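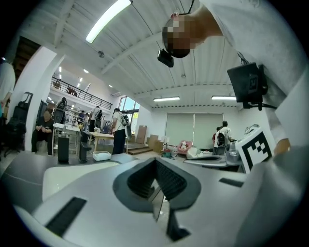
Clivholm vanity top and basin, Trinness tap. Four months in

Posted by Marietjie Du Plessis

Quick one before I have to go and get the kids. People keep asking in the comments on the tile post so here are my thoughts on the vanity. Top and basin came as a set, $2000 delivered. Tap was seperate, $269. Paid for all of it myself.

Going in order of what I got asked.

The top. Black marble, thin white veins. Real stone, cold under your hands in July, lovely in summer. Looks expensive. Shows everything. Water spots, toothpaste flecks, dust by lunchtime. If you've got hard water think twice, or keep a microfibre cloth in the drawer like I do. I sealed it before we used it and again last month. One dull patch where somebody left a lemon cleaner sitting, my fault for buying it. No chips so far.

The basin. Big white rectangle with rounded corners, and the corners are the bit I'd pay for again. Old one had square corners and they were always grotty, you needed a skewer to get in there. Wipe round this one and it's done. Plenty of room, two kids can spit at once without an argument. You can rinse out a jumper in it too. Fall to the waste is a bit lazy for my liking, foam hangs about after shaving and you have to chase it down with your hand.

Waste is round, chrome. Everything else I'd picked was black so that annoyed me for a week. Asked Clivholm about a black one, and Thu Huỳnh on their help line was very nice about it but it's chrome or chrome with this basin. Stopped noticing. The soap pump has a chrome head anyway so I'm calling it a theme.

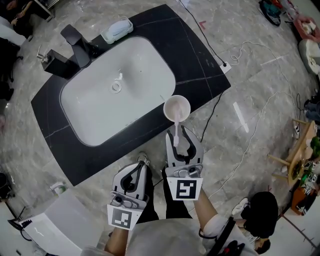 Tap. Matte black, squared off, flat spout on an angle. Water comes out in a nice soft sheet, no splashing up your front. Handle is stiff, got a bit better after the first month. Matte finish hides fingerprints but not soap. DON'T use anything gritty on it. My neighbour Heledd has the same Trinness tap and went at hers with a cream cleanser, shiny spot right on the front now.

Where you put things. Enough counter for the tap, the black square dispenser, a soap dish up on the far edge and the toothbrush cup beside the basin. That's what lives on ours and I wouldn't want much more. The see-through sort of dish is good on black stone, doesn't look heavy. White cup looks good too, but it leaves a ring if you put it down wet so wipe under it.

Install. Took 2 blokes and most of a morning. The top is HEAVY, do not try to carry it up the stairs with your brother in law. Plumber said the instructions had the waste seal drawn upside down, worth checking yours. Silicone line at the back needed a second go.

Delivery was late by a fortnight, no call, I had to ring them. Packing was good though, thick foam and corner guards.

Would I buy again? Basin yes, tommorrow. Tap yes. Top... probably, but I'd look at the grey first. Easier life.

Marks: basin 9, tap 8, top 7, delivery 4.

Will do the mirror cabinet next, still waiting on a hinge.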